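Murkow Table Words, a small glossary of kitchen and dining vocabulary

Welcome, and thank you for stopping by! Murkow is a word list I have been putting together in the evenings, and it grew a good deal bigger than I meant it to. It holds 933 entries covering the everyday names people use for cutlery, serving dishes, table linens and the like, each with a short plain definition and at least one sentence showing the word in use.

What's inside

The main file is entries.csv, with one word per row. Columns are term, variant, definition, usage and notes. The notes column is a bit of a grab bag (old spellings, regional quibbles, my own grumbling about "serviette"), so please don't build anything important on top of it. There are 210 terms with more than one accepted spelling, and those are cross-listed in variants.csv.

Chopsticks, holders and rests have a section of their own, and I'm rather fond of it. "Chopstick holder" covers the upright kind that keeps them standing on the counter, while "chopstick rest" is kept for the little piece beside the plate.

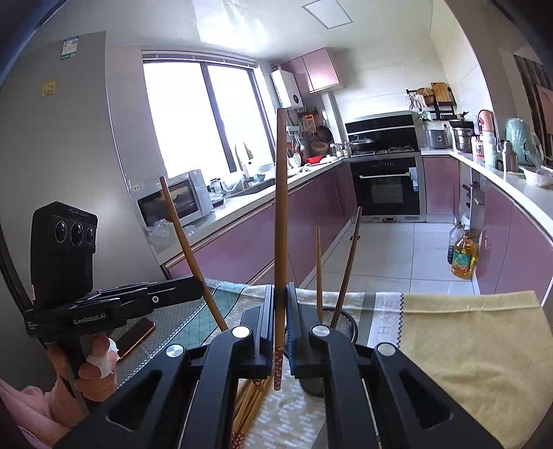 Getting started

Unzip the folder anywhere you like and open the files in a spreadsheet program. Everything is saved as UTF-8. If accented letters look scrambled, choose that encoding when you import and they should come right.

Known gaps

Baking tools are thin, and glassware stops at the letter T. I hope to fill both in by June.

Last updated 7 December 2020.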